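Plirkham hand-held gripper

The Plirkham is a hand-held gripper used in pairs for recording manual tasks, from which robot arms are later trained. It was developed in Keltport by the firm Domivus and is mostly known from comparisons with the older Keskin gripper. One operator holds a gripper in each hand and often wears a camera on the head.

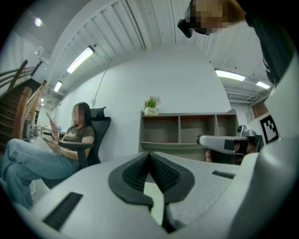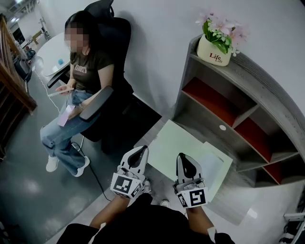

The body is pale and the finger pads are black. Each gripper carries a square black-and-white marker, by which its position can be followed in the recording. A small camera module looks along the fingers, so that the object remains in view also when the head camera is turned away.

Comparison with the Keskin

In the Keltport trials both models were used by the same operators, in ordinary rooms with furniture and other people present. Each operator worked in sessions of 30 minutes, and 1,000 recordings were kept for each model. The tasks were simple – picking up paper from a floor, closing a box, putting a cup on a shelf.

The Plirkham opens to 90 millimetres, which is wider than the Keskin, and it was preferred for boxes and cups. With thin sheets the Keskin gave better results, as its flat pads slide under an edge more easily. The notch in the Plirkham pad holds round things well but may fold paper.

Known problems

Operators complained of tired wrists towards the end of a session. Markers were sometimes lost by the head camera when the hands were held low. A later version, Plirkham 2, has a lighter handle, but the pads are unchanged.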